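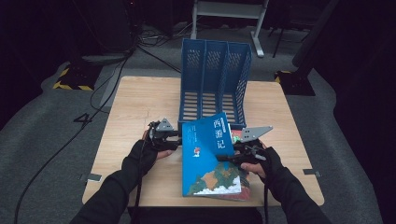

2. Progress, October

2.1 Desk storage units
The Wustport reading room now uses blue plastic file organizers on its tables, each with three upright compartments. They replace the sloped display rack, which took up wall space needed for shelving. Spines face the open side. The low front lip keeps books from sliding forward, and the slotted base makes dust easy to clear. Books wider than one compartment stay on the wall shelves.

2.2 Chinese-language titles
Sorting of the Enache donation is under way. Illustrated editions, including 西游记 (Journey to the West), are shelved in the desk units for table use. Text-only editions go to the stacks. Catinca Mihăilă is checking the title entries in Chinese characters against the printed covers before records are released.

2.3 Catalog
Records completed to date: 2,515. Records held back for missing publication data: 9. Darius Nedelcu will clear these once the supplier list from Fumville is received.

2.4 Furniture
Six light wood-grain tables with rounded corners have been placed on the gray carpet. Table spacing follows the plan approved in the last report. No further furniture purchases are requested.

3. Next period
Labels for the compartments, in both languages. Revised shelf plan for oversize books. Spending statement to be sent separately by Veronica Bogdan.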